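Vonham Player - User Guide
Home / Help / Section 4: Following shows and people

4. Following shows and people

The Follow feature keeps a list of the actors, presenters and series you like. When something new is added to the Vonham library that matches your list, the player tells you. You need a Vonham account and a player running software version 54 or later. To check the version, open Settings, then About.

4.1 Before you start

Sign in on the player before you follow anyone. Follows made while signed out are kept on that player only and are lost if it is reset.

Each account can hold up to 500 follows. A series counts as one follow, however many seasons it has. A person also counts as one.

Note: Children's profiles have their own list. Follows made on the main profile do not appear there.

4.2 Following a person

1. Press Search on the remote and type the name. Suggestions appear after the first 2 letters.

2. Choose the name from the People row. If two people share a name, open each entry and check the list of credits.

3. Press and hold OK until the star turns yellow.

4. Choose what you want to hear about: New roles, Interviews, or Everything. The player starts on New roles.
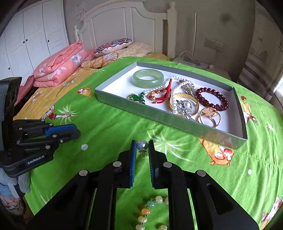

5. Press Back to return to Search. The person is now listed under My Follows.

Caution: Choosing Everything for a busy performer can fill your message list quickly, above all in January, when the awards programmes are shown. Interviews includes clips from chat shows and red carpet coverage.

4.3 Following a series

1. Open the page for the series. You can do this from Search, from Home or from a programme you are watching (press Info, then Go to series).

2. Select Follow.

3. Choose New season only, or Every episode.

4. If the series has a spin-off, the player asks whether to add that too. Select No to leave it out. You can add it later from the same page.

A series that has ended can still be followed. You will get a message if it returns, if a reunion special is made, or if earlier seasons are added to the library.

4.4 Linking Rikano listings

Rikano is the listings service used for channels outside the Vonham library. With it linked, your follows also cover ordinary broadcast television.

1. Go to Settings > Accounts > Listings.

2. Select Rikano. A six-figure code is shown on the screen.

3. On your phone or computer, sign in to Rikano and enter the code under Devices.

4. Wait for the player to show Linked. Leave the player switched on while it fetches the listings.

If the code runs out before you have entered it, select New code and start again from step 3. Codes are used once only - an old one will not work on a second player.

Note: Broadcast times come from the channels and may change on the day. Live events that overrun are corrected on the player when Rikano sends the new time.

4.5 Messages and spoilers

Messages normally show the title, the season and a small picture.
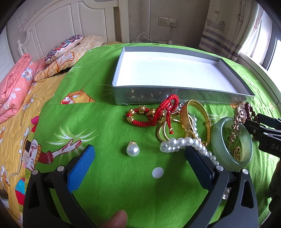

Some viewers find that even this gives too much away, so the amount shown can be reduced. Open Settings > Messages > Spoilers and pick Low, Medium or High. On High, the message gives the title only, and guest stars are hidden until you have watched the episode.

To stop messages during the evening, set Quiet hours in the same menu. Messages that arrive in quiet hours are held and shown the next time you open Home.

4.6 If a follow does not work

No messages arrive: check that Messages is switched on for the profile you are using.

The star is grey: the player is offline, or your list is full. Remove follows you no longer need under My Follows > Edit. A warning appears when the list is 80 per cent full.

Wrong person's credits: select Report on the person's page. Corrections reach the player with the next listings update.

For saving and deleting recordings, see Section 5.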